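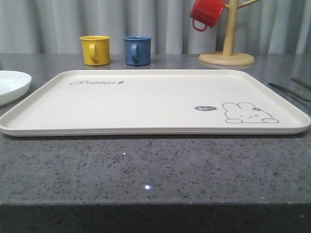
Plovell Tray & Tableware Rental: FAQ

Updated August 6, 2020. Still adding to this, check back.

How do I book?
Email or the form. Tell us the date, the theme, how many tables. Gilberto Cusi answers most of them, usually same evening. Phone is slower right now, sorry.

What's the minimum?
2 trays. Any mix of designs.

Can I see the full list?
Yes, the PDF under Downloads. 193 designs at the moment. Animals first, then florals, then plain colors. Search by the name, not by color, the color search is broken.

Do you deliver?
Inside Traretmont, yes, free over the minimum. Esby is a flat fee, shown at checkout. Anywhere else is pickup only for now.

Where is pickup?
662 Upadhyay Street, side door, ring twice. Front door is the upholstery shop and they can't help you.

How long can I keep things?
Three nights. Pick up the day before, use it, bring it back the day after. Need longer? Ask before you book, not after. Late returns get charged one extra night per night.

Do I have to wash everything?
Rinse and wipe, please. We do the real wash here. No dishwasher, no steel wool, no bleach. The printed designs scratch and we can't touch them up.

Can food go straight on the tray?
Cookies, sandwiches, fruit, fine. Anything oily or with beets or turmeric, put paper under it. Light colored trays stain.

Hot dishes?
No. Use a trivet. We rent those too.

Something broke. Now what?
Tell us at return. Small chips, no charge. Cracks or a lost piece comes out of the deposit, price per item is in the PDF. Please don't glue it.

How does the deposit work?
Card hold when you book, released when everything is checked back in. Banks take a few days to show it, we can't speed that up.

Can you print a name on a tray?
Not on rental stock. Lucía Paredes takes custom orders to buy, next open slots are in September. Send her the wording exactly as you want it, spelling and capitals included. She prints what you send.

I need to cancel.
Five days ahead or more, full refund. Less than that, you get a credit good for one year. Moving your date is free once if the pieces are avaliable.

Do you do baby showers, school things, etc?
Yes, most of what we do. Schools get a discount, put the school name in the notes box.

My order number doesn't work on the tracking page.
Leave off the letters. If your confirmation says PL-1026 just type 1026. Still nothing, email us the confirmation and we'll look it up by hand.

Do you sell old stock?
Sometimes. Retired designs go on the shelf by the side door, priced on the bottom. Cash or card, no holds.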